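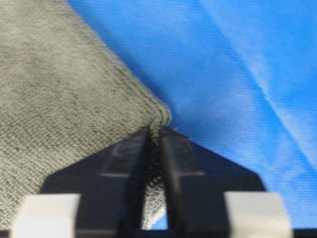

Gray towel on blue. The corner is the hard part.

I own too many towels. I came to this knowledge gradually, over several years, the way people come to know they own too many cats, and then all at once in August, when the shelf in the hall closet came off its brackets at four in the morning and put the entire collection on the floor in front of the bathroom door.

I stepped over them for two days. Then I had a guest coming (Sota Sekiguchi, who used to be my roommate and still feels free to comment), and so I did what any adult does, which is push the whole heap into the spare room and shut the door.

The spare room is where I fold things now. It didn't start out as that. It started out as an office, and for a while it was going to be a place for a rowing machine, and there was a month when I told people it was a reading room. What it has become is a room with some flat surfaces in it, and flat surfaces attract laundry. I've stopped fighting this.

So, the fold. I grew up in a house where towels were folded in half, then in half again, then in half again until they refused. You ended up with a lump the size of a toaster that looked fine on the shelf for as long as no one needed a towel. Pull one out and the rest came along, like relatives. I carried on this tradition into my forties without ever asking whether it was any good.

Sota asked. He stood in the doorway with his coffee and said, "Is that how you do it?" in a voice I recognized from when he used to watch me load the dishwasher.

His way is thirds. You lay the towel out completely flat, you bring one long side a third of the way in, you bring the other long side over the top of it, and then you fold the short way, in half or in thirds again depending on how deep the shelf is. All the edges end up inside. What faces you is one smooth rounded fold. It looks like a hotel, or at least like a motel with ambitions.

I said this was a lot of fuss for something I was going to dry my feet on. He said fine, and went home, and I folded every single towel in thirds that evening out of what I can only describe as spite.

I'll give you what I picked up along the way, in no order.

Lay it flat first. I know. Everyone skips this because everyone believes they can fold a towel in the air, chin holding the top edge, arms out like a scarecrow. You can, too, if you don't care where the corners go. A bath towel is heavier than it looks and it stretches on the bias, and when you fold it in the air one side always comes out longer. Then you have a little tongue of towel sticking out of the stack, and you'll see it every time you brush your teeth for as long as you live there.

Work with the hem. Terry cloth is basically fur. It has no lines in it. You can stare at the middle of a towel all day and never find out whether it's straight. The hem is the one bit that holds still and tells you something, so that's what you line up. Pinch the corner, where the hem turns, and lay it down where you want it, and smooth away from it with the flat of your hand.

The corner, though. Towel corners come out of the dryer curled under or bunched up into a fuzzy little knuckle, and if you fold one in like that you have a lump for good. I uncurl each one with my thumb before I do anything else. Four corners a towel, and I have already told you how I feel about the number of towels.

Mind what's underneath. I started out on a bare table and the towel skated around every time I smoothed it. With a piece of fabric down it behaves much better, even when the fabric has wrinkles of its own. Blue is what I've ended up liking under a gray towel, for the very dull reason that I can find the edge. Gray on the old beige bedspread was like folding fog.

I got a little carried away at this point in the story and read up on it. There's a laundry forum I won't link to, out of mercy, where a man named Masaru Kaneko has written 294 posts, almost all of them on the subject of shelf depth. I started reading to make fun of him, and around the tenth one I got up and measured my shelf. It's deeper than he recommends. I have thought about this more than I'd like.

He's also the one who talked me out of fabric softener. His position is that softener coats the loops and makes a towel worse at the only job it has. I have no idea whether that's right, but I was out of the stuff anyway and didn't want to go to the store, so I became a believer. The towels feel scratchier and more serious now. They feel like they belong to someone who gets up early. 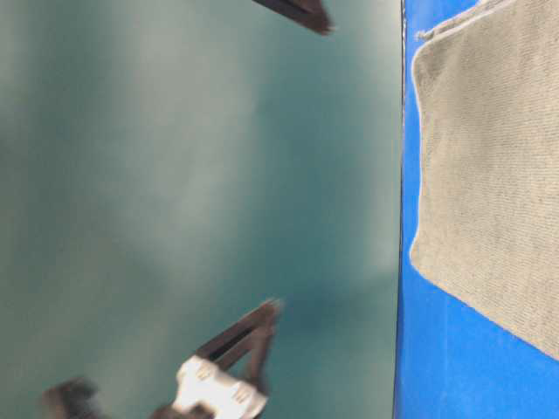

Back to the folding. What I hadn't figured on was how much room it takes. A bath towel laid out flat is a big thing, and the strip of surface I'd set aside for it was not, so the towel was forever hanging off the side and pulling itself crooked while I dealt with the other end. Meanwhile I was keeping a good wide stretch of space clear next to it for the finished pile, which at that stage was no pile at all. I had given the nicest real estate in the room to something that didn't exist yet. My retirement planning works along the same lines.

Swapping them around would have taken a minute. I did it on the third evening.

After that I got faster. My first towel in thirds took me ten minutes, counting the part where I looked for a diagram and the part where I sat down. By the end of the week I could do one in the time it takes the kettle to get noisy. Fast enough, anyway, that I started on the hand towels, which I had been treating as a lost cause, and then on the washcloths, where thirds is frankly ridiculous and gives you something like a burrito for a mouse. Washcloths get folded in half. I wrote to Sota to tell him I'd made this ruling and he sent back a thumbs up, so it's official.

Then there was the matter of the sorting. Once everything is folded the same way, you can see what you have, and what I had was a museum. There were two beach towels from a vacation I didn't enjoy. There was one that says FLEURY on the border in curly letters, from a gym I belonged to for a winter and visited like a sick aunt, that is, seldom and with flowers of guilt. There was a set my neighbor Abelardo Saavedra gave me when he moved, saying they were nearly new, and I've been too polite for six years to wonder what he was comparing them to. And there were the plain gray ones, which I bought myself and which are the only ones I ever reach for.

So I kept the gray ones. The rest went into bags. The animal shelter over on Pistley takes old towels and doesn't care how they're folded, though I'd like it known that mine arrived in thirds. The woman at the desk dumped them straight into a bin. I watched it happen and I said "great, thanks" and I went and sat in my car for a moment.

The closet shelf is back up. I used longer screws, and I put it lower, and I moved the vacuum out from under it so that when it comes down again, as it will, it'll have a soft landing on some shoes. The stack sits with the rounded folds facing out. It looks good. It looks so good that for a couple of days I didn't want to take one off the top, and I dried myself after a shower with the hand towel from the kitchen like an animal – though not, I suppose, like the animals on Pistley, who have nicer things.

A few people have asked about bath mats (two people, one of them my mother). I don't fold the bath mat. The rubber on the back cracks if you crease it, and it lives on the floor. Leave it on the floor.

Next up is fitted sheets. I've had one draped over a chair in the spare room since I finished the towels, and I've been walking past it with my eyes down. Sota says there's a trick to those too, where you put your hands in the corners and sort of turn one inside the other. He tried to explain it over the phone and I said "uh-huh" at all the right times and then rolled the thing into a ball and put it under the bed.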